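Week three of the bowl task

July 25, 2023

We have 400 recordings of the bowl task now. The plan at Hinar was to stop at 400 and train, and I think we will stop, but I want to write down how the last stretch went before I forget it.

Each recording is one person driving both arms through the whole job from start to finish. Farhad Mohammadi did most of the early ones and I did most of the rest. You can tell us apart in the joint plots without looking at the file names. Farhad moves fast and then waits. I move slowly and never quite stop. I used to think that was a problem, and now I think the mix is fine as long as the grasps end up in the same sort of place.

The grasp is the part we argued over. With a deep bowl you can squeeze it from both sides or pinch the rim. We went with the rim, using the left arm, and kept the right gripper open and near the tray so it was ready for the next step. I threw out 11 recordings from the first week where I had pinched too low and the bowl rolled in the fingers.
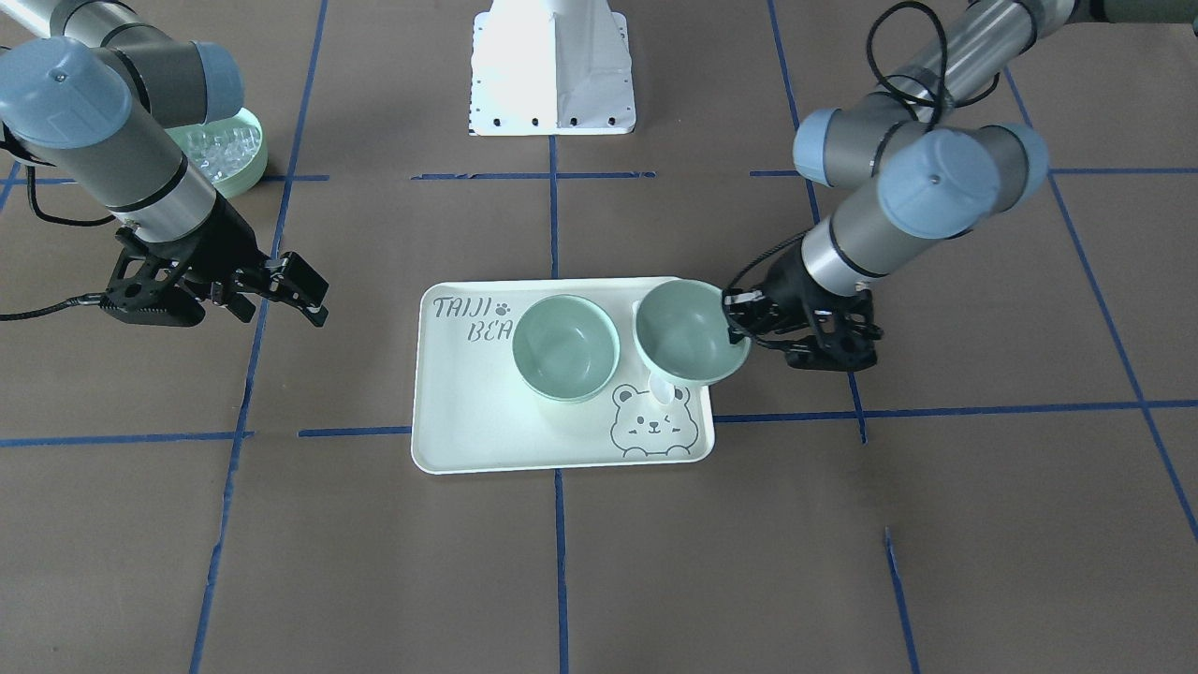 Do failed attempts belong in the training set?

It depends on how they end. If the gripper misses the rim, backs off and gets it on the second try, we keep the recording, as the model needs to see what a recovery looks like. If the operator gives up or the bowl goes over, we mark it as failed and leave it out of training. We still store those - Farhad wants them for a success detector later.

The tape grid has been more use than I expected. Before each recording the script gives us a square and we put the tray there, at whatever angle it says. When we picked positions ourselves we drifted back to the middle every time. I went back over the May recordings and 75 of them had the tray in nearly the same spot, so those are going in a separate folder.

A good session is 40 recordings. After that my wrists get tired and the motions get sloppy, and it shows when you play them back.

Next is the Cudero set, same arms but with lids. I still have to fix the clock offset between the two wrist logs before we start on that.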